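Prostwood Workshop Foundation Course
Handout 4: Threaded fasteners and washers

Purpose of this handout

This handout accompanies the second bench session. Students should read it before attending and bring it with them. The session lasts 35 minutes and is assessed by the tutor on the day.

Terms used

A bolt has a head, a shank and, over all or part of the shank, a thread. The length of a bolt is normally measured from the underside of the head to the end of the thread; countersunk bolts are an exception and are measured overall.

A washer is a ring placed beneath the head or the nut. Plain washers spread the load over a wider area and protect the surface of the work. Spring washers are split and are intended to resist loosening. Sealing washers, which may be of rubber or of metal bonded to rubber, are used where a joint must hold a liquid or gas.

Selecting a washer

The hole should pass over the shank freely but without excessive side play. A washer that has to be forced over the thread is too small and must be returned to the tray. Thickness matters as well as diameter: a thick washer takes up part of the available thread, and a longer bolt may be required. Students who are unsure should consult the Zutent size chart on the wall by the tool store.

Laying out

Parts are to be laid out on a clear area of a light-coloured surface before assembly begins. Long bolts may be stood on their heads. Washers should lie flat and be kept together, with very small rings on the same side of the bench as the tray.
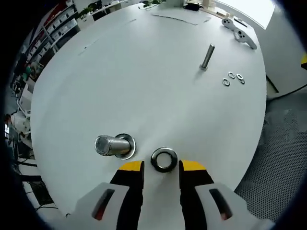
Stela Surdu

A short bolt and a longer one are out on the white table, the short one with its base in a flat metal washer. The thick dark washer, held upright, shows its silver-rimmed hole; compare it with the smaller group of rings near the long bolt.

Exercise

Sort the 21 parts issued to you by type and then by size. Fit each washer to a bolt by hand, without tools, and enter the pairings on the record sheet. Sheets are to be handed to Dario De Luca before leaving the workshop.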